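읽는 시간 2분

4월, 저녁 여덟 시 조금 넘어서

창문을 열어 두어도 춥지 않은 저녁이라 미루고 미루던 모자 정리를 드디어 시작했다. 겨우내 의자 등받이며 문고리에 아무렇게나 걸어 둔 것들이 볼 때마다 마음에 걸렸는데, 막상 손을 대려니 어디서부터 해야 할지 몰라 차를 한 잔 마시고 나서야 탁자 앞에 앉았다. 나는 무슨 일이든 탁자 위부터 비워야 마음이 놓이는 사람이다. 이 밝은 나뭇결이 길게 흐르는 걸 보고 있으면 일도 하기 전에 벌써 반쯤 한 것 같아진다.
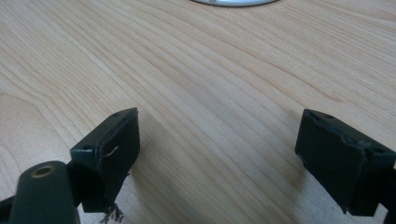 모자는 꼭 걸어서 보관해야 할까? 모양이 잡힌 야구모자라면 걸어 두어도 괜찮고, 챙이 넓고 부드러운 모자는 눕혀 두는 편이 낫다고 나는 생각한다.

그래서 걸 것과 눕힐 것을 나누기로 했다. 흰 철사 걸이는 Meltero에서 80위안 넘게 주고 산 것인데, 돌아가는 게 재미있어서 괜히 한 번씩 손으로 밀어 보곤 한다(나이를 어디로 먹었는지 모르겠다!). 그러다 빨간 천을 만지작거리게 되었다. 비스듬히 촘촘하게 짠 천은 가장자리에 보풀이 조금 일어도 그 나름대로 정이 가서, 나는 빨간색이라면 늘 약해진다.

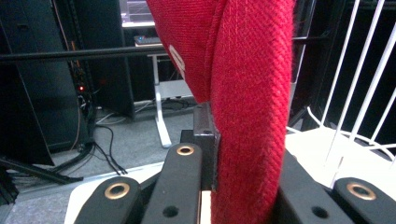 Baoshan Yin은 전화로 이 얘기를 듣더니, 빨간 건 무조건 눈에 제일 잘 띄는 자리에 걸어야 한다고, 안 그러면 또 일 년 내내 안 쓰고 지나간다고 했다. 듣고 보니 맞는 말 같아서 한참을 웃었다. 작년에도 좋은 걸 아낀다고 넣어 두었다가 여름을 다 보냈으니까.

걸이는 위쪽 고리가 크고 아래쪽이 작아서, 자주 쓰는 것은 위에, 가끔 쓰는 것은 아래에 두면 되겠다 싶다. 빨간 야구모자는 안쪽이 까매서 먼지가 금방 보이니 걸기 전에 솔로 한번 털어 주어야겠고.

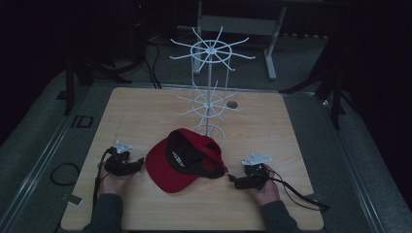 솔은 또 어디에 두었는지, 서랍을 두 칸이나 뒤져야 할 것 같다. 그 김에 서랍도 정리하면 좋으련만 거기까지 욕심을 내면 오늘 안에 못 잔다. 눕혀 둘 모자에는 얇은 종이를 구겨 넣어 줄 생각이고, 종이는 내일 시장에 다녀오는 길에 사 오려고 한다. 차가 다 식어서 물을 다시 올렸다.

마지막 수정: 4월
공유 2 · 댓글 141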